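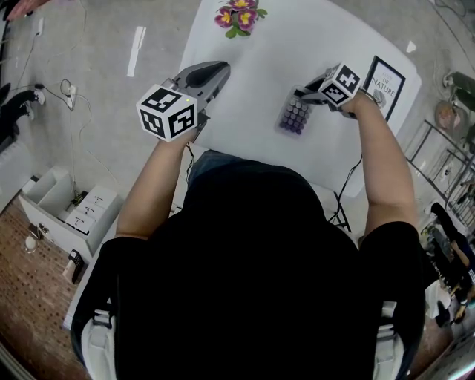 Tube tray task with the hand-held grippers, cube markers on both.

Home | Boards | Data collection | Members | Search

Tube tray demos - how much should I vary between takes?

kevser_u
Okay so I finally have something worth asking about. We're recording demos with two hand-held grippers for a pick and place task, small purple-capped tubes in a little tray, and I'm trying to decide how much to change from one take to the next. So far I have 118 demos. The policy trained on them does great when the tray sits where I usually put it and falls apart when I turn the tray even a bit. It goes to the right general area, hovers, and then closes on nothing.

My plan is to record 50 more with the tray at odd angles. Is that enough or am I kidding myself? Also I've been keeping the same stuff on the table (the primrose, the "OF NATURE" picture) and I can't decide if that's helping or hurting.

ingelunde
Hi Kevser! Nice setup. 50 more at odd angles will help, but please don't do them as one block. I did that on the Nordin project and ended up with what amounted to two separate behaviors, because by then I was moving differently. I was faster and lazier about the approach. Mix them up. I write tray positions on slips of paper and pull one before each take, old positions included.

On the flower, move it around. Or swap it for something else now and then. If it's always at the far end of the table, your model may well be using it as a landmark.

sinan_a
Gonna disagree with Inge on the clutter. Get the task working on a boring table first, THEN mess with the background. Otherwise when it fails you have no clue which change did it. I've watched people randomize everything on day one and then spend weeks staring at bad rollouts.

ingelunde
Sure, but she already has it working on a boring table. That's the problem she's describing.

sinan_a
She has it working with the tray in one spot. I wouldn't call that working. Angles first, props later, that's all I'm saying.

tulin.akyol
Before either of you talks her into more recording - Kevser, have you gone through the tracking on the ones you have? With the cubes you can lose the pose when you roll your wrist, and a turned tray makes you roll your wrist more. I had a batch at Imetti where 14 takes had a jump right at the grasp and I'd been training on them for ages. It looked like exactly what you have. Hover, close, nothing.

Plot the gripper height over time for each take. A real hand doesn't teleport, so the bad ones jump right out at you.

kevser_u
Ohh. No, I have not done that. I watched the videos and they looked fine, so I called it good. Plotting tonight.

asli_d
Watching the videos won't catch it, been there. Mine looked lovely too.

Another thing to check is the cables. I see one running off the right gripper along the table edge and down to the floor. When mine hung like that I'd start favoring one side without noticing, just to keep the slack where I wanted it, and it showed up in every single approach path. I run them up over my shoulder now, clipped to the harness strap. Bit of a nuisance getting in and out, but my reaches got a lot more natural.

sinan_a
Agree on cables. Also do you alternate hands or is it always the right one doing the tubes?

kevser_u
Right hand does the tubes nearly every time and the left one kind of... waits. Should I be recording the left with its own job? The next stage is supposed to be left steadies the tray while right lifts, but I've been putting that off because I'm clumsy at it.

ingelunde
Do it now! If the left idles for 118 demos, that's what the policy learns, that the left hand idles. And being clumsy is okay up to a point. I keep slow takes and even small corrections (you miss, back up, try again), since otherwise it has no idea what to do after a miss. I only toss the ones where I drop something.

tulin.akyol
I'd keep corrections in but tag them. You may want to weight them differently later and you will not remember which was which.

sinan_a
+1 to tags. Ours are just a column in a spreadsheet, nothing fancy.

kevser_u
Update! Plotted everything. Tülin, you called it, there are jumps, and most of them are on the right gripper just as it goes down into the tray. I think my own head or forearm is getting in the way of the marker. I've pulled the bad takes and started a retrain on what's left before recording anything new.

Cable is going over the shoulder starting with the next batch. I tried 2 practice takes with the left hand holding the tray and they were terrible, but I kept them and tagged them, Inge :)

asli_d
If it's your head, try sitting back a little and raising the table. Leaning in over the tray is such a hard habit to break. The Sornilier folks put a strip of tape on the floor for the chair legs and that helped them, you could steal that.

sinan_a
Post the retrain results either way please. And leave the flower alone until then!!

ingelunde
Move the flower.

kevser_u
Flower stays for this run, then it travels. Will post the numbers here when the retrain is done.

Last updated: April 2024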